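The Case for Keeping the Curb

Comment on the Trollgate Path Renewal Plan

The draft plan for the Trollgate path proposes a single, level surface of uniform width along the whole route. Walkers and cyclists would share it, with painted lines to show where each should keep. This office supports the renewal of the path. It does not support the removal of the raised curb, and it asks that the question be reopened before the work is put out to bid.

Paint is inexpensive to apply and easy to change, and these are fair points in its favor. It is also covered by the first leaves of autumn and by every snowfall after that. A person with a white cane cannot follow it. A child on a small bicycle will cross it without noticing. A curb continues to do its work in all of these conditions, and it asks very little of the people who use the path.

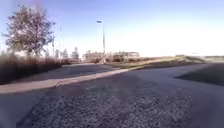
The concrete curb between the two paved strips, with dry grass and shrubs along the far side.

The draft treats the curb as an obstacle to maintenance. Joar Isaksson, who prepared the cost appendix, argues that a level surface can be cleared in one pass and that the present arrangement requires two. We accept his arithmetic. Clearing is, however, a seasonal expense, and the path is used in every month of the year. The appendix assigns no value at all to the separation of people moving at different speeds.

There is a stronger case for attention to the pavement itself. Coarse, grainy asphalt is tiring for anyone pushing a wheelchair or a stroller, and small wheels feel every stone in it. If funds are limited, they should go first to the surface. The plan sets aside 100 meters for resurfacing in the first year and reserves the greater share of its budget for taking out concrete. That order should be reversed.

The planted side of the route deserves a word as well. Hedvig Blomqvist has proposed that the tall grass be left standing through the winter and cut once in spring. We agree. Dead growth is often taken for neglect, but it gives shelter to birds and softens a wide expanse of pavement at the barest time of year. Mowing it to the ground in September would make the route look tidier and would improve it in no other respect.

We therefore request that the curb be retained, that damaged sections be reset where an inspection finds them, and that gaps be provided at crossings so that wheelchair users can move from one side to the other. Written comments on the draft should cite item 2554.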